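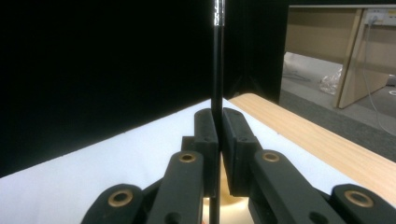 Black rod with the silver end. White cloth on the table.

Rūta Ķēniņš
Sorting out the long thin things this month. Every drawer in the apartment has a few. Putting it all in one thread so I can find it later.

Rūta Ķēniņš
By long thin things I mean chopsticks, skewers, knitting needles, paintbrushes, dowels, spare rods, the metal ruler. They don't lie flat in a normal drawer and they jam it when you open it. The one next to the stove has been stuck since April.

Rūta Ķēniņš
Started with that drawer. Took the one underneath out first and pushed up from below with a wooden spoon. A skewer had gone over the back and was holding it shut.

Rūta Ķēniņš
I put a cloth down before I emptied anything. Dark stuff shows up well on white and the table doesn't get scratched. An old sheet folded over does the same job.

Rūta Ķēniņš
The black rod I have moved through two apartments. I thought it was from the Tallik blinds, but I checked the old instruction sheet and the Tallik rods are 60 cm and white. So no. Keeping it until the end of the summer, then it goes.

Rūta Ķēniņš
Rule for the rest: if I know what it belongs to, it goes with that thing. If I don't, it gets one spot, and when the spot is full I stop adding to it.

Rūta Ķēniņš
Kitchen things stayed in the kitchen. Skewers in a lidded box, points all facing one way. Chopsticks got paired up. Eleven singles left over. I kept them for stirring paint.

Rūta Ķēniņš
Knitting needles took longest. I roll them in a strip of canvas with pockets sewn in, thick ones on the left. My gauge is worn out so I sized them by pushing them through the holes on my cousin's. Two pairs turned out to be mismatched, which explains a sleeve.

Rūta Ķēniņš
Someone asked about upright containers. I tried a few. The tall Stirley jar holds a lot but tips when everything leans to one side. The square Mavitz one is steady but the corners fill up with crumbs and I can't get a cloth in there.

Rūta Ķēniņš
The cream one is a keeper for now. Three fat rings stacked up, widest at the top, open. It's short, so I don't expect it to suit anything really long. There's a little orange clip on the rim and I'm leaving it there.

Rūta Ķēniņš
Before you ask, there is some lettering on the bottom ring but it's tiny and goes around the curve. I can't tell you the make from it.
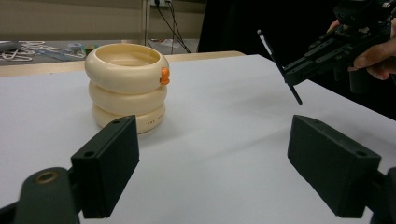

Rūta Ķēniņš
What I look for in an upright holder now: can I reach the bottom to wipe it, and does it stay put when I pull one thing out. I don't care much about how many things it holds. When it holds a lot I just fill it.

Rūta Ķēniņš
If yours tips, put weight in the bottom. I used 500 g of dry rice in a freezer bag, pressed flat, in the Stirley jar. It's much better. Clean gravel would work too and won't get weevils.

Rūta Ķēniņš
Paintbrushes go bristles up, and only after they're dry. I lay them on a towel overnight first. Water runs down into the metal part if you stand them up wet and then the handle paint starts flaking. I have lost good brushes this way.

Rūta Ķēniņš
Metal ruler is on a nail inside the closet door. Should have been there years ago.

Rūta Ķēniņš
Dowels are cut-offs from the shelf project. I bought a bundle from Quintanilla, used most of it, and kept every end piece. Anything shorter than my hand went in the kindling bag for my parents. The rest are standing in the closet corner with a rubber band around them.

Rūta Ķēniņš
Roughly two evenings so far for three drawers and the closet. Most of that was untangling string.

Rūta Ķēniņš
Reply to a few of you: no, I don't label containers that are open at the top. I can see what's in them. I label the boxes with lids, with masking tape and a marker, on the short side.

Rūta Ķēniņš
Also asked: where does the unknown stuff live? A shoebox on the hall shelf. Rods, hooks, one bracket, a key. It has a date on the lid. I go through it twice a year and it usually loses half.

Rūta Ķēniņš
322 people have saved this thread, so I'll add the canvas roll measurements tonight. It's a rectangle with one edge folded up and stitched into channels. Make the channels wider than you think for the thick needles.

Rūta Ķēniņš
If anyone recognizes a thin black rod with a short silver section at one end, tell me what it goes to. Curtain, lamp, tent, I've had all three suggested already.

Rūta Ķēniņš
Next is the drawer with the batteries in it. Separate thread.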